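Keep the Furniture, and Keep It Repairable
Position of the Girkis Housing Office, 25 November 2025

The Girkis Housing Office lets 1345 furnished homes, and every one of them holds chairs, tables and cabinets that the tenant did not choose. Whoever supplies such furniture has a duty to keep it in working order. It is our view that this duty is poorly met across the sector, and that the fault begins at the time of purchase.

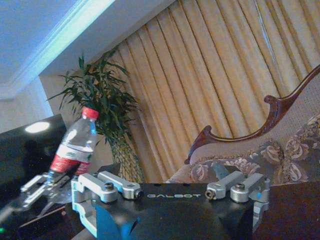

Purchasing rules in most furnished lettings ask about price, fire rating and delivery date. They say very little about how an item comes apart. A chair with a loose arm should need a wrench and a quarter of an hour. Too often the joint is glued or the fixing is buried under a cap that breaks when it is lifted, and the chair is written off. Dark bolt heads set on top of a silver metal bar are plain to any fitter, and household furniture should be as easy to read. We ask that each item bought with public money have fasteners that can be reached with common tools.

The cost argument is stronger than many landlords suppose. In the Skomen district, 700 items were replaced last year, and our own inspectors judged that many had a single fault – a worn hinge, a split rail, a missing foot. A replacement also brings fees for removal and disposal, which are charged to a different budget and so rarely appear in the comparison.

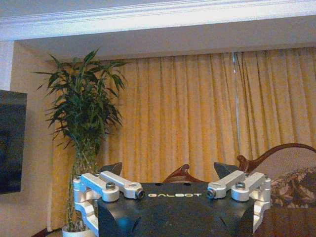
Photo: Girkis Housing Office

There is a further loss that does not show in any budget. Older furniture was often made from better timber than what replaces it, and tenants grow used to it. A family that has lived with a sofa for years may have good reason to prefer new webbing and a new cover to a smaller sofa in a color picked from a catalog.

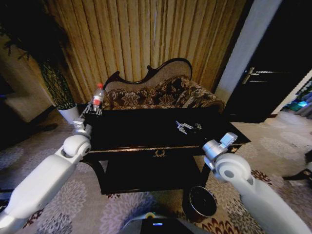
A tenant in Ibarra Court wrote to us in November that repair sounds fine until you are the one eating supper on your lap for 3 weeks, and that a cheap new table tomorrow is worth more than a good old one next month. The objection is fair. Repair services in this field are slow, and a policy that leaves homes without a table will not last. We therefore propose a loan stock of 40 basic pieces, held at the Fostbridge depot and delivered on the day an item is collected.

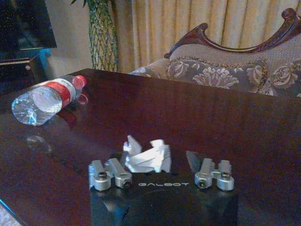

White tissue paper and a glossy reddish-brown wooden table.

Finishes deserve the same attention. A scratched top can usually be treated in the home, and the product used should be noted on the inventory so that the next fitter does not have to guess. At present our inventories record "table, one" and nothing more. That will change with the next round of inspections, and we invite other housing offices to adopt the same form.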